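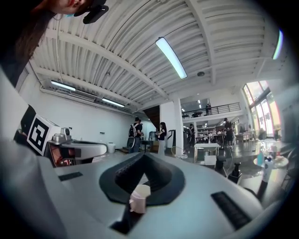 ## 4 Vorführbetrieb mit dem Handgreifer

Dieser Abschnitt richtet sich an das Standpersonal, das den Handgreifer Dosia an Besuchstagen und Tagen der offenen Tür vorführt. Für den regulären Aufnahmebetrieb gilt Abschnitt 3. Stand der Bearbeitung: 8. März 2020.

### 4.1 Vorbereitung der Vorführfläche

1. Vorführtisch so aufstellen, dass die Besucher von mindestens zwei Seiten herantreten können. Treppenauf- und -abgänge sind freizuhalten.
2. Deckenbeleuchtung vollständig einschalten. Bei starkem Tageslicht durch die Fensterfront ist der Tisch so zu drehen, dass die Bedienperson mit dem Rücken zum Fenster steht.
3. Übungsteile bereitlegen. Zugelassen sind leichte Kunststoffteile, Becher und verschlossene Flaschen aus dem Teilesatz Khoo.
4. Nicht benötigte Glasgefäße vom Tisch entfernen oder an den vom Greifer abgewandten Rand stellen.

> **Hinweis:** Rucksäcke und Taschen der Besucher sind nach Möglichkeit an der Garderobe abzugeben.

### 4.2 Prüfung des Greifers

1. Fingerauflagen auf festen Sitz prüfen. Die V-förmige Kerbe der schwarzen Gummiauflage muss frei von Rückständen sein.
2. Markerwürfel am Finger mit einem trockenen, fusselfreien Tuch abwischen. Das schwarz-weiße Muster darf weder zerkratzt noch überklebt sein.
3. Finger dreimal vollständig öffnen und schließen. Bei ruckartigem Lauf ist der Greifer außer Betrieb zu nehmen.
4. Auswertesoftware Hurkolano starten und den Selbsttest abwarten. Meldung 64 bestätigt die Markererkennung. Erscheint Meldung 71, ist Schritt 2 zu wiederholen.

> **Vorsicht – Quetschgefahr:** Nicht in den geöffneten Fingermechanismus greifen. Lange Haare, Schals und Ausweisbänder sind vor der Bedienung zurückzubinden oder abzulegen.

### 4.3 Ablauf der Vorführung

1. Besucher begrüßen und auf die Bodenmarkierung hinweisen.
2. Ein Übungsteil zwischen die Fingerauflagen nehmen, anheben und an anderer Stelle des Tisches absetzen. Die Bewegung ist langsam und ohne Unterbrechung auszuführen.
3. Vorgang auf dem Anzeigegerät Dulov wiedergeben und kurz erläutern.
4. Auf Wunsch kann ein Besucher den Greifer selbst führen. Das Standpersonal bleibt dabei in unmittelbarer Reichweite.

Kinder dürfen den Greifer ausschließlich in Begleitung einer aufsichtführenden Person bedienen. Kopfgetragene Geräte werden nicht an Besucher ausgegeben.

> **Hinweis:** Auf der Galerie ist der Aufenthalt während der Vorführung gestattet. Gegenstände dürfen nicht auf dem Geländer abgelegt werden.

### 4.4 Abschluss

1. Aufzeichnung beenden und Greifer auf der Halterung ablegen.
2. Kontaktflächen und Griff nach jeder Besuchergruppe reinigen.
3. Fingerauflagen nach 2000 Greifvorgängen austauschen. Der Zählerstand ist in Hurkolano unter »Wartung« abrufbar.
4. Besondere Vorkommnisse in das Standprotokoll eintragen. Das Protokoll wird bis Ende Mai bei der Laborleitung aufbewahrt.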